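Subject: Re: [teleop-list] how slow is too slow? (bowls again)
From: Benedicta Odoi
To: teleop-list

Lamisi Lamptey wrote:

> Hi all. We've started recording dish demos by remote control at our
> end and I'm stuck on pace. My two operators are both careful people and
> every episode drags. One of them stops dead before each grasp to think.
> Do you trim the pauses, tell people to hurry up, or just leave it all in?
> Also, does anybody let the operator unload a whole rack in one go, or do
> you cut it up bowl by bowl? Benedicta, I think you said in January that
> you'd tried both.
> Lamisi

Hi Lamisi, good memory! Yes, we tried both, and I have opinions, so get a coffee.

Pace first. I used to tell people to speed up and I regret it. They did speed up, and they also started bumping rims and yanking, and then the policy learned to bump rims and yank. What works better for us is a dry run before recording. Drive the arms to the rack, pick something up, put it down, come back, and only then hit record. Most of that thinking time in front of the grasp is the operator working out which way the wrist should go, and they may as well do that off the clock.

Bowls are the worst for this, by the way. Plates at least stand up and wait for you. With a nested group you've got several rims close together and you have to decide which ones you want between the fingers.
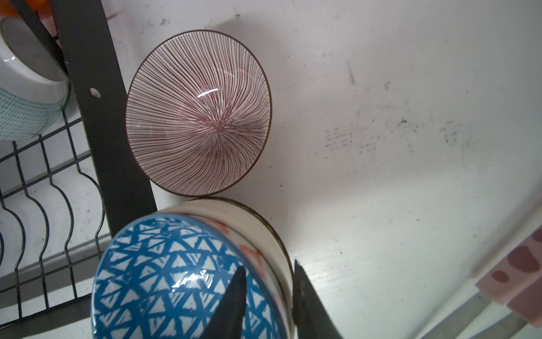 So now we make the operator say it out loud before moving: "all of them" or "front one only". Sounds silly, I know, but our Perneck set has 153 episodes in it and the ones where somebody changed their mind halfway down are the ones I ended up throwing out. You can see the wobble in the joint traces from across the room.

On trimming: I cut the dead time at the start and end and leave the middle alone. If a pause in the middle goes past 12 seconds I bin the episode. That number has no science behind it at all, it's just when I personally get bored.

As for whole rack or bowl by bowl, here's how we have it written up on the wall. Feel free to steal it:

1. Start pose. Both grippers open and away from the rack. Don't start a recording with a finger already touching something.

2. One arm works, the other one stays put unless you need it. New people love to wave both around (I did too).

3. Stacks. Bring the fingers in along the rim, close slowly, and wait a beat before you lift. Keep an eye on any bowl sitting on the counter next to you, especially one that's upside down, as it's easy to catch it with the back of a finger while you're watching the stack on the wrist view.

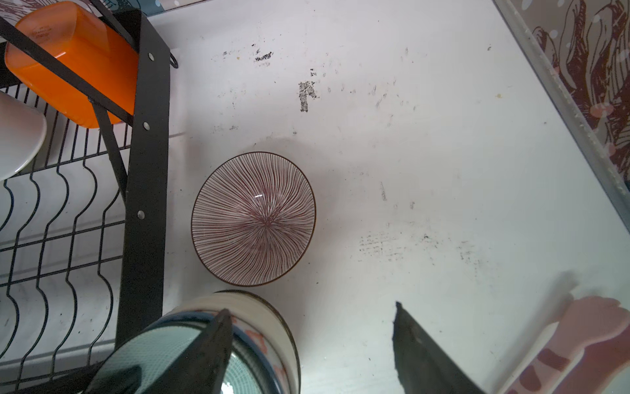 4. Let go low. Open the gripper all the way before backing off, even when it feels like a waste of time.

5. Mark the end of each bowl with the foot pedal, and keep recording.

Number 5 is my real answer to your question. We record the long version and let the pedal marks split it up later, so you get short clips and the full run out of the same session. Before that we did 220 single-bowl clips for Girnley and the robot got lovely at picking up one bowl and then just sat there, with no idea there was supposed to be a next one.

One more thing – give your operators the wide view as well as the wrist views. The wrist camera is great for the last few inches and hopeless for knowing where your other arm is. We have the wide one on the big monitor and the two wrist feeds small underneath, and I'd never go back. 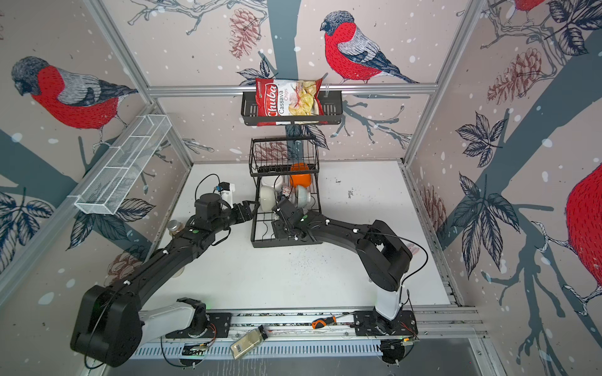
The lower tier is where it pays off most. Going in underneath the upper basket you lose track of your elbow really fast, and the person driving tends to lean sideways in the chair as if that'll help them see around the wires. I still do it.

If your careful operator keeps freezing, try swapping who sets up the dishes. When I arrange the rack myself I already have a plan by the time I sit down, so these days we have the other person do it for the recorded runs and let the newbies set up their own for practice. Castaño sent me a script for reading the pedal marks, and I can pass it along if you want it. It's ugly but it runs.

How are your leader arms, by the way? Still the ones from Guninberg with the stiff wrist? That alone could be half your slow episodes.

Benedicta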